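Test Technician, Service Robot Faults (fixed term), Siklow, Hullholm site

Two of our service robots failed to stop on command in October. The cause was a worn relay in the brake circuit, and 94 units carry the same part. We need a technician to inspect them and log each fault.

Duties: brake and stop-button tests, relay replacement, written reports. Each unit gets 300 stop cycles before release - no exceptions.

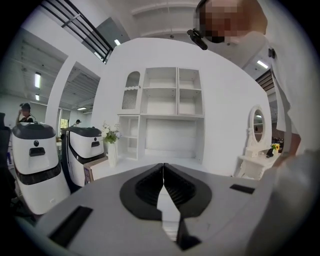
Hedico, our parts supplier, asked that the count be raised to 1000 for any unit that has failed once, and we have agreed to it.

You need 4 years of bench or field repair work and must be able to read a wiring diagram. Shift starts at 7 a.m. Send a resume and one sample fault report.

Contact: Siklow Hiring Desk, Hullholm | © Siklow | Back to top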